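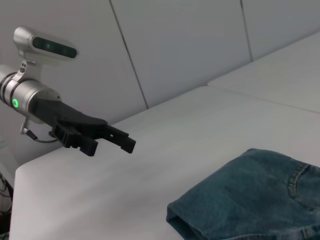 Fold them in thirds, the woman at the next table said, or they'll never go in the drawer. I hadn't asked. I'd only been standing there with one leg of the jeans in each hand, like someone deciding which way up to hang a picture, and I suppose that looked like an invitation.

I said my drawers were deep. She said they all say that.

Mending
Jun 10, 2024

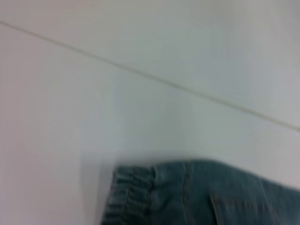
Word count: 500 or under (this one just squeaks in)

I'd gone to Kondley for the jeans, you see. There was a pair in my mother's airing cupboard that belonged to none of us. Too short for me, too long for her, washed so many times they'd gone the blue of a school exercise book. She swore they'd come with the house. I said houses don't come with jeans and she said well, this one came with a piano stool, so why not.

The mending room at Kondley is above the old Wosel shoe shop, up a staircase that smells of polish. You pay £5 and you get a table, a lamp and as much thread as you like. I had a plan for those jeans. I was going to take the waist in and let the hems down and wear them to the coast in October, and my mother was going to say oh, are those the ones, and that would be us talking again.

I got as far as unpicking one side seam. Then I found the pocket. Not the big one, the silly little one inside it that's no use to anybody - and there was a ticket in it, gone soft as a tissue. Ní Chonaill Ferries, foot passenger, one way. The number was still there, 1,397, and nothing else I could read.

Well, I sat down.

My mother has never been on a boat. She's told me so all my life, she goes green on the pier. But she had a winter before me that she skips when she tells the story, it goes straight from the bakery to the wedding, and I'd always thought she was just bad at stories.

"You've stopped," said the woman at the next table.

I said I was having a think. She passed me a mint, and went back to her curtain.

I could have asked her, my mother I mean. I could have rung from the stairs. Instead I threaded the needle again and sewed the seam back up exactly where it had been, every stitch, and it took me longer than the unpicking did (it always does). I put the ticket back in the little pocket first. Then I folded the jeans in thirds.

She was in the kitchen when I got home. "Any luck?" she said.

"They don't fit," I said. "I'll put them back, shall I?"

She took them off me and ran her thumb along the seam, slowly, down as far as the knee and up again. Then she put the kettle on and asked if I'd ever heard of a place called Suvura.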